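Tramard Offset Mortgage for Home Movers

If you already have a mortgage with us and you're thinking about a new place, come on in and sit down for a minute. The Tramard Offset Mortgage was put together with movers in mind, and we like to explain it slowly, the way we would across the desk at our Nomenley branch.

The idea is pretty simple. You keep your savings account with us next to your mortgage, and we charge interest only on the difference between the two. Your savings stay yours the whole time, so if the boiler gives out or your daughter announces a wedding, you can take the money out that same afternoon (your interest goes up a little the next day, and that's all that happens). We don't charge for moving money in or out, and you can do it by phone, at the counter, or online.

You can link up to 4 savings accounts to one mortgage. Plenty of families put a parent's account in the mix to help a son or daughter along, and the parent keeps full control of it. Please do talk it over at home first, as linked savings earn no interest of their own while they're offsetting.

Who can apply
Borrowers up to age 70 at the end of the term
Homes you'll live in yourself, including condos
Self-employed applicants with 2 years of accounts

What it costs
Arrangement fee: $514, payable up front or added to the loan
Early repayment: no charge after the second year
Appraisal: free on your first application

Your loan stays with Tramard from the first payment to the last. We have never sold a customer's mortgage to another lender, and our terms say we won't without your written consent.

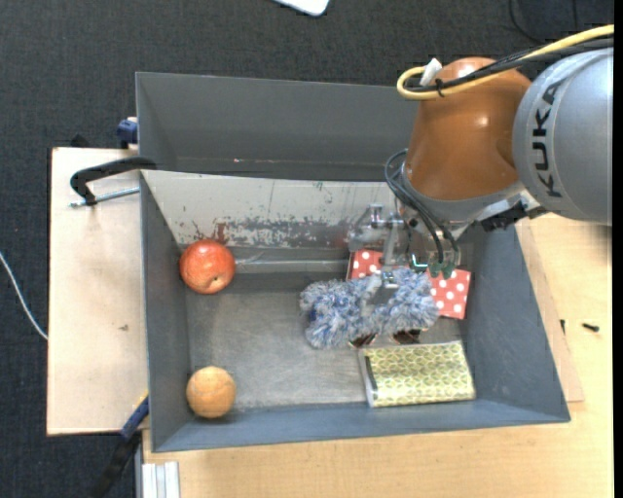
Our mortgage desk is run by Edit Fodor and Barnabás Szekeres, and one of them will handle your application from start to finish. They're used to incomes that don't fit neatly on a form, so if you're paid by the shift, by the contract, or by the season, bring what you have and they'll work through it with you. The same goes for people who own a small workshop. If your money is tied up in equipment, bring the finance agreement along too, and we'll count the payments properly alongside your household bills.

To get started, call the Nomenley branch or stop in any time after 9 in the morning. Ask for form M2 and bring your latest mortgage statement.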